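Minutes of the Istham Bench Rules Group, December

4 min read
Filed under: Robots & Automation, Working Groups

Present: Maureen Pearce (chair), Pauline Fairclough (minutes), both Nollitz sites, Brellow by telephone. Apologies from Aguiar, whose apologies were longer than some of our rules.

1. Previous minutes
Agreed, once "shall" had been changed back to "should" in the paragraph where it was changed to "shall" in the summer.

2. What counts as a drop
Forty minutes. Brellow holds that a cup has been dropped if it leaves the fingers before the operator means it to. Nollitz asked how the log is supposed to know what the operator meant. Maureen Pearce proposed that any cup left on its side be entered as "tipped", with no view taken on blame. Carried, Brellow grumbling audibly down the line.

3. Run logs
Of the 2,278 runs sent in by members, 300 had nothing in the outcome column and 12 had the word "fine". From January an outcome must be one of the agreed words. "Fine" is not one of them. A suggestion to add it was withdrawn.

4. Clearing the table
Draft rule 9 says the surface is to be wiped before each session and checked for specks and crumbs. Nollitz thought every session excessive. It was pointed out that the present rule says "regularly", and that one site had taken this to mean at Easter. Rule 9 adopted as drafted.

5. Hands near the gripper
No reaching in to set a cup upright while the arm is powered. Pause, confirm the pause aloud, then reach. Pauline Fairclough asked whether confirming aloud applied to people working alone. It does. They may feel silly.

6. Wrist camera check
One wrist view to be saved with each log, showing the fingers and the object being handled. Part of the object is enough.

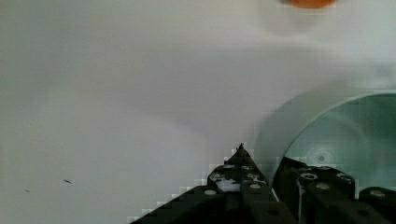
Brellow wanted to know who would look at 200 of these a week, and whether that person had been told. The chair said the duty would rotate between sites, starting with Aguiar, in its absence. Carried without further discussion.

7. Any other business
The word "robust" is to come out of the introduction. Meeting closed at 4.50 pm.

Comments (3)

benchmonkey
We adopted "tipped" last year. Arguments now concern how far over a cup has to be.

Orla T.
Is rule 9 per session or per operator? We change over at lunch.

P. Fairclough
Per session. Please don't make me put it on the agenda.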